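Best finish for an old wood table that gets used every day?

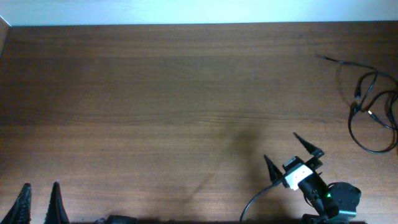
the tabletop, wall side at the back

Posted by marchetti_83, August 2025

Got this table off a neighbor, been eating on it since last November. Want to put a real finish on it before the kids wreck it. No idea what's on there now. Water leaves white rings that hang around for a day or two. Store guy pushed a tin of Traltier hardwax oil, my dad says poly or nothing. Don't want it to look like a bar top. Which one, and do I have to sand the whole thing down first??

cirix
Find out what's on it first. Rub a hidden spot underneath with denatured alcohol on a rag. Gets sticky = shellac. Nothing happens, try lacquer thinner, outside or with the windows open. If that softens it, lacquer. Neither one does anything, probably poly or some kind of varnish.

White rings sound like shellac or old lacquer to me but do the test.

Hardwax oil has to go on bare wood, so yes, full sand if you go that way. Go easy if it turns out to be veneer, you can burn thru that in seconds. Check the edge for a seam. Poly can go over an old finish if it's clean and scuffed up. Get satin, not gloss, and wipe it on thin. 2 coats is not enough for a kitchen table, do more.

One more thing, lay oily rags flat outside to dry. They can catch fire balled up in teh trash.

oakandash
just use coasters lol

Nirkulov
Agree with cirix mostly. I went with oil on mine, stopped at 100 grit, big mistake, scratches everywhere once the oil hit. Go finer than that. Plus side, oil is easy to patch. Kid gouges it, sand that spot, dab more on. With poly you're usually redoing the whole top. Give it a good week before hot plates go on it.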